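4.2 Limites de la mesure de l'attention au travail

L'échelle de Kaufmann repose sur l'autodéclaration, et nous doutons qu'elle mesure autre chose que la bonne volonté des répondants. Sur 168 questionnaires distribués, 91 sont exploitables ; Brandão et Akpan en tirent pourtant un effet « robuste » de la monotonie sur la vigilance. Le sous-groupe de nuit ne compte que 53 personnes, dont quatre ont changé de poste en novembre. La réplication de Fakhoury n'a rien retrouvé de tel. Quant à la notion de « geste répétitif », elle couvre chez ces auteurs des tâches si diverses qu'une moyenne n'a guère de sens.

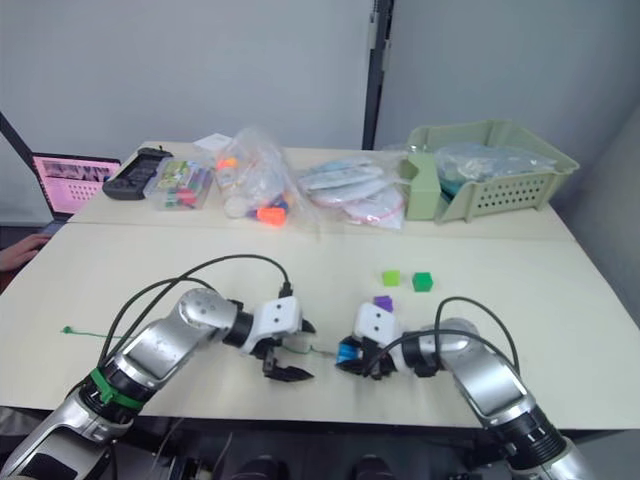
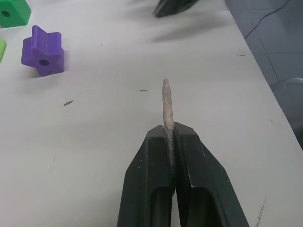
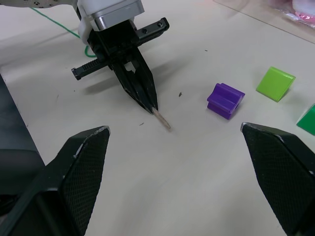

Figure 3. Manipulation de petits objets au-dessus d'une table, dont un bloc bleu (première vue) et un crayon (troisième vue).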